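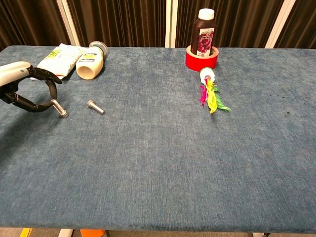

Last contractor told us the planner was fine and the grasp code was the problem, then Flelitz told us the opposite. So we want someone who can read both.

Moltden is hiring - perception/planning software dev, 6 month contract, could extend. Small parts on cloth, bolts mostly, mixed clutter. C++ and Python, ROS 2. You'd own pose estimation and teh replanning loop. Remote ok, lab time at Fonurel 2 days a fortnight. Send CV plus a repo, no cover letter. Closes end of January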